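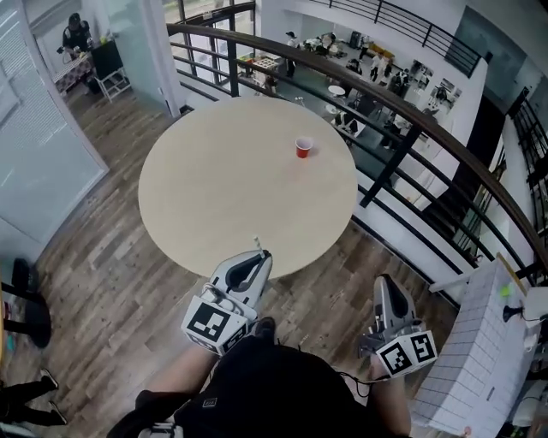 Brora, Dec 25, 2020

Last updated: March

I've wanted a round table for years and kept talking myself out of it, mostly on grounds of space. The Olell from Wuketti finally wore me down. It's 100 cm across, light beige wood, and I paid 92 pounds for it in the sale, so my expectations were modest!

Putting it together took me around 14 minutes (plus a tea break, which I'm not counting). The instructions are one folded sheet and the drawing for step two is tiny, so get your glasses. Everything lined up first time, though I did go round all the bolts again after a week as a couple had worked a bit slack.

The colour is what I like most. I was worried it would look washed out on our floor, which is planks in all sorts of browns and greys, but the pale top sits nicely on it and a bright thing like the red plastic cup really pops. No corners to catch your hip on either – we've got the curved railing on that side and my old square table always made it a squeeze to get past.

Grumbles? It shows tea rings if you leave them overnight, and you get a slight wobble if you lean hard on the edge. Four people can eat at it happily, 5 if they like each other. I looked at the Bittencourt one too and the top felt thicker, but it was a lot dearer and only came in a dark finish.

I'd give it four stars and I'd buy it again. Do get some felt pads for the feet, they don't put any in the box.

We use cookies to remember your preferences. Accept or manage settings.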